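Folding helpers wanted, Tratesville

Mistix needs people to fold and handle soft sheet material in short sessions this August. Pay is $50 a session. You will work with orange and yellow-orange pieces like these - no experience needed.

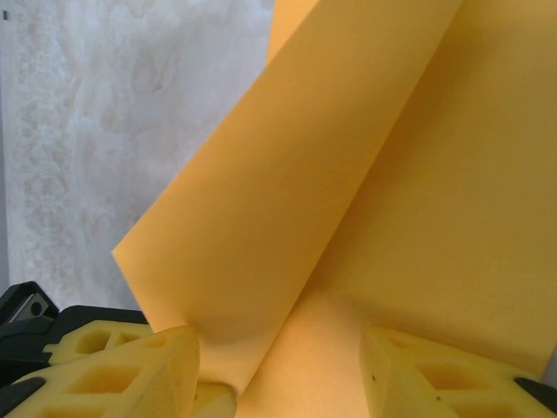
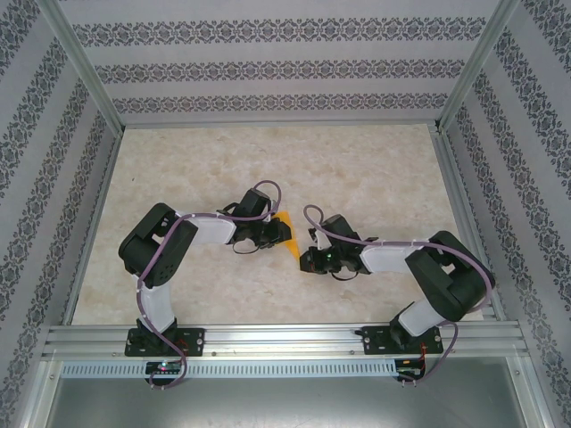
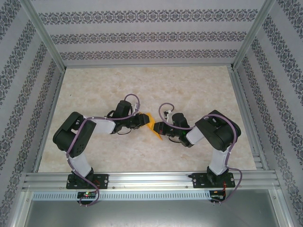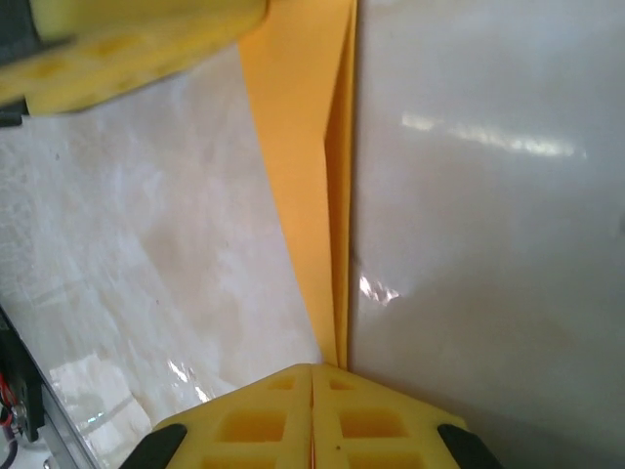 What you will do

Fold each sheet over, hold the bend, open it and start again. Sessions start at 10 a.m.

How to apply

Leave your name with Bernadette Dunne at the Tully desk. We have room for more than 200 people.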